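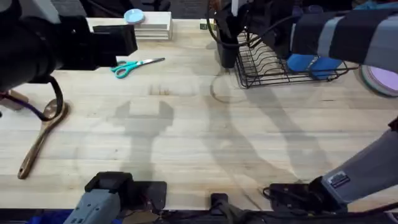

Two arms over a maple worktop, with a dish rack, scissors and a wooden spoon.

How to budget for a two-arm bench

Start with the table. Measure it, then mark where the arm bases will be clamped and how far each arm has to reach. If the arms need to meet in the middle, check this on paper before asking for a quote.

Next, write a list of the jobs you want done in the first year. Ours had utensils and a dish rack on it. The jobs decide the fingers, and the fingers are often priced separately from the arm.

Then ask two suppliers for the same list of parts. We asked Gerna and Batgate. Make sure each quote shows these on separate lines:

Arms and controllers
Grippers and spare fingers
Cameras and mounts
Clamps, cables and sleeves
Delivery and set-up

Our small parts line came to £397, and the first draft had left it out completely. Spare fingers and cameras added £1378. Put both in before you agree a total.

Allow for waiting time as well. Batgate quoted 60 days for grippers, so we ordered those first and left the table fittings until June.

For thin handles, ask for ribbed fingers and try them on your own utensils during the supplier's demonstration. Take a spoon with you.
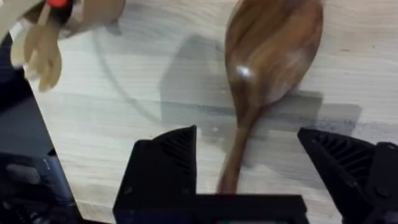
Štěpánka Kollár wrote in to say that she would put spare fingers ahead of a second camera, and that her own quote from Mondura had cables down as an optional extra. She suggests asking for the price of one replacement finger before signing.

Keep the quotes together with the job list, and go back over both when the order is confirmed.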